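Chapter 8
Teaching by Demonstration

In this chapter
8.1 Why show a task at all
8.2 Two ways to show: hand guiding and remote control
8.3 What gets recorded
8.4 A shelf task
8.5 Planning a set of demonstrations
8.6 Reviewing and labeling
Lab: The three-item shelf

Before you start
You should be comfortable with joint angles and tool position (Chapter 3), and with the idea of a policy as a rule that takes in what the robot senses and gives out what the robot does next (Chapter 7). You don't need to have trained a policy yet. That comes in Chapter 9.

8.1 Why show a task at all

In the first half of this book every robot motion was written down by a person. You chose a starting point and an end point, picked a speed, and told the gripper when to close. For a part that arrives in the same place every time, this works well and is still how most factory arms are run.

Now think about stocking a shelf. The items come in different shapes. One may be a little to the left of where the last one was. Another item may already be standing where you want to put the next. You can write rules for these cases, and for a while the rules will keep up. Then someone swaps a short can for a tall one, and the grasp height is wrong, and you add another rule.

Teaching by demonstration takes a different path. A person makes the robot do the task many times while the robot's sensors are recorded. The recordings are then used to train a policy. The person never has to put into words how far to tilt a can as it comes down or how much room to leave beside its neighbor. Those choices are in the recordings, along with a good many the person didn't know they were making.

That last point cuts both ways. If the operator pauses before every grasp, the pauses are recorded. If the operator always comes at the shelf from the left, the policy will have seen nothing else. Much of this chapter is about noticing such habits early.

8.2 Two ways to show: hand guiding and remote control

In hand guiding, the operator takes hold of the arm and moves it through the task. The motors are set so that they carry the arm's own weight and otherwise give way. The operator feels contact directly, and a new person can learn to do it in an afternoon. The drawbacks are practical ones. The operator's hands and body are often in view of the cameras, and a policy trained on those images may have trouble when the person is gone. Guiding two arms at once is also awkward for one person, especially when both grippers have to open and close on cue.

In remote control, also called teleoperation, the operator moves something else and the robot follows. The input may be a joystick, a pair of handheld controllers, or a second, smaller arm built with the same joints as the first. This last kind is called a leader arm, and the robot that copies it is the follower. The operator can stand to one side, out of the cameras' view, and work two arms with two hands.

What the operator gives up is touch. Unless the leader arm pushes back, a can pressed too hard against the shelf feels the same as a can hanging in the air. Operators learn to make up for this by eye. They slow down near contact, and they watch for small signs such as an item shifting in the fingers. There is also a short delay between the hand and the robot. It matters very little in open space and a good deal in the last part of a placement.

In this chapter we use the Kodikara leader-follower bench for most examples. The methods carry over to other setups with small changes. Where hand guiding calls for something different, the text says so.

8.3 What gets recorded

One complete run through a task, from the starting pose to the end, is called an episode. For each episode the bench stores the following streams:

Joint positions of the follower arms
Joint positions of the leader arms
Gripper opening, both commanded and measured
Images from each camera
A time stamp for every sample

Students often ask why both leader and follower positions are kept, as the two should match. They match closely when the arm moves freely. In contact they come apart. When the operator pushes a can down onto a board, the leader goes a little past the point where the follower has to stop, and that gap is the only record of how hard the operator meant to press. Most training methods use the leader positions as the action and the follower positions as part of the state.

The bench samples joints and cameras at 50 samples per second. Slower rates are fine for carrying and reaching. They begin to hurt at the moment of grasp and release, where a finger can open fully in a short time.

Time stamps deserve more care than they usually get. If the images lag the joints by even a few samples, the policy learns to close the gripper on a picture of a can that it has already passed. Section 8.6 gives a simple test for this, using a single quick tap on the table.

8.4 A shelf task

The running example for the rest of the chapter is taken from the Moncombe collection, a set of teleoperated tabletop tasks. The goal is to put drink cans on a low display shelf without knocking over the ones already there. It is a small task, but it contains most of the things that make demonstrations hard to do well. 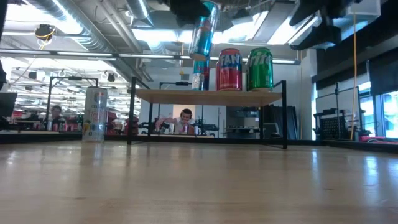

Figure 8.1 A can held in the gripper over the shelf. Three cans stand on the board, and a taller, slimmer can stands on the tabletop to the left.

Consider first where the gripper holds the can in Figure 8.1. The grasp is near the upper end. For shelf work this is a useful choice, for it keeps the fingers away from the board and leaves the lower part of the can clear. It has a cost too. A can held near its top may swing or tilt, and the one in the figure is tilted slightly. If it is lowered at that angle, one side of the bottom rim will touch first. A skilled operator either straightens the wrist before contact or lets the rim touch and rolls the can upright against the board. Both work. What you want to avoid is a set of episodes in which the operator does one or the other with no pattern, for the policy may then settle on something in between that does neither.

Next, consider the spacing. The red can and the green can are close together, and the blue can on the shelf is set slightly apart from them. Tight gaps limit how far the fingers can open on release. An operator who opens the gripper all the way out of habit may do no harm in an open space and push a neighbor in a crowded one. In the Moncombe operator notes this is handled with one line: open only as far as you need, then lift, then open the rest of the way.

Then there is the matter of lookalike items. The can in the gripper and one of the cans on the shelf are both blue. To a person the difference is plain – one is in the hand and the other is not. A policy working from a single view has to learn it. When the held can comes down in front of or behind a can of the same color, their outlines can run together in the image. A second camera at another angle usually helps more than extra episodes from the first one.

Shiny surfaces call for attention as well. The tabletop reflects the overhead lights in streaks, and so does the slim silver can. Such streaks move when the camera moves and change when the lighting changes. A policy can come to lean on them. The same goes for whatever is behind the table. The room in the figure is a working room with people at desks, bright lights, and windows on one side, and none of this will be the same from one session to the next. Some labs hang a plain curtain to keep it out. Others leave it in, so that the policy is forced to cope with it. We return to this choice in Section 8.5, but you should make it before the first episode is recorded and write it down.

Last, consider the different can shapes. A grasp height that suits a standard can may be too low on a slim, tall one, or the grip may be too wide. If both kinds are to be handled, both must appear in the demonstrations, and in more than one starting position.

Key idea
A demonstration shows a result, and it also shows a way of getting there. When several ways are open, pick one for the whole set and hold to it.

8.5 Planning a set of demonstrations

A common mistake is to begin recording as soon as the arms move correctly. The first episodes are then practice runs mixed in with the data. Set practice apart. Operators new to the bench should run the task until their attempts look alike, and only then turn on recording.

Before recording, fill out a task sheet. The Drakar format, used in the lab at the end of this chapter, asks for:

Start state: where each item stands and which items may vary
End state: what must be true for the episode to count
Method: the grasp, the approach, and the release
Stop rule: when the operator should give up and mark the episode as failed
Scene: lights, background, and camera positions

The start state takes the most thought. Moving the items between episodes gives the policy a range of cases to learn from, but the range should be chosen on purpose. If you leave it to chance, people tend to put things back close to where they found them. Mark a region of the table with tape, and spread the starting positions over all of it, corners included.

Decide also what to do about recoveries. Suppose a can slips and the operator catches it, sets it down, and grasps it again. The episode is longer and less tidy, but it holds something a clean run cannot – what to do after a slip. Keep these episodes and tag them.

Check your understanding

1. Explain why the leader and follower positions differ when a held can is pressed against a board.

2. Look again at Figure 8.1. Write the method line of a task sheet for placing the held can. Include the grasp, the approach, and the release.

3. An operator records every episode with the blinds open in the morning. The policy is tested in the late afternoon and does poorly. Name two possible causes and describe how you would tell them apart.

4. Your bench has one fixed camera and you are allowed to add another. Where would you put it for the shelf task, and what would it see that the first does not?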